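MEDIA RELEASE
For immediate use

Skistow puts finger pads and controllers through household cloth trial

Results in. Skistow has wrapped up its side-by-side trial of hand-held gripper fingers on soft goods, run over April with hardware partner Ploneo. Short version: ridged pads won on folding, plain serrated edges did better than anyone on the team expected on picking up, and the cheaper of the two controllers is good enough for most jobs.

The trial covered 3 finger sets and 2 controllers. Operators worked through 300 folds per finger set, in ordinary bedrooms and laundry rooms, using shirts, pillowcases, towels and kids' pyjamas. No lab benches. No pressed and starched samples either.

"Cloth is the thing that embarrasses every gripper," said Svitlana Fedoruk, trials lead at Skistow. "You can grab a mug all day. Then you ask for the hem of a thin shirt and you get two layers, or none, or the bedspread comes up with it."

That last one, picking up the bedspread, was the most common fault logged. It got its own column in the score sheet by the end of day one.
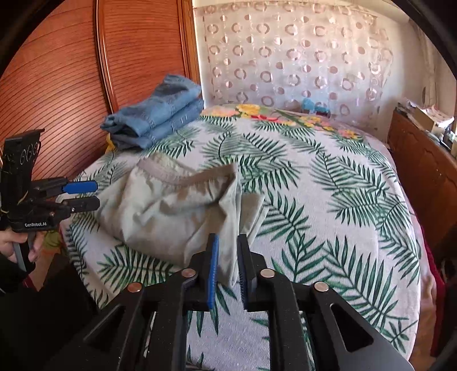
Scoring was kept simple. One point for a clean pinch on the first go, one for holding through the lift, one for letting go without dragging the fold, one for a finished fold an operator would put in a drawer. 4 points a fold, maximum. Operators swapped hands partway through each session so a strong right hand didn't flatter the tool.

Main findings:

Ridged pads held thin cotton best and slipped least on the lift. They did hang on a bit too long at release, which cost them points on pillowcases.

Serrated edges were quick on towels and denim. Less happy on anything slippery.

Smooth pads came last on every fabric and have been dropped from the next round.

On controllers, the Likum board gave the finer closing action, but the Workneh board was easier to set up and lost its connection less often. Operators were split. Skistow will carry both into round two.

"We went in thinking the controller would decide it. Wrong," said Kedir Fikre, who wired up both boards for Ploneo. "Change the pad, you change the score. Change the board and half the operators couldn't tell which one they had on."

Tired wrists were the main complaint. Handle angle will be altered for the next round and the cable moved, following notes from operator Estela Mansilla, who did more folds than anybody and wrote the longest feedback form.

Round two starts with 2,000 folds split over the ridged and serrated sets, plus a mixed pair with one of each. Fitted sheets are in this time. Skistow is looking for households in the area willing to lend a bedroom and a basket of washing for a Saturday morning. Washing gets folded, more or less neatly. Tea and a small payment provided.

The score sheets, fabric list and pad drawings will be sent free to any group that asks. Please say wich fabrics you work with.

Spokespeople availible for interview: Svitlana Fedoruk (trial design and scoring), Kedir Fikre (controllers and wiring).

Media contact: Kieran Keogh, Skistow. Mornings are best. Leave a message if no answer, he is usually in the workshop.

ENDS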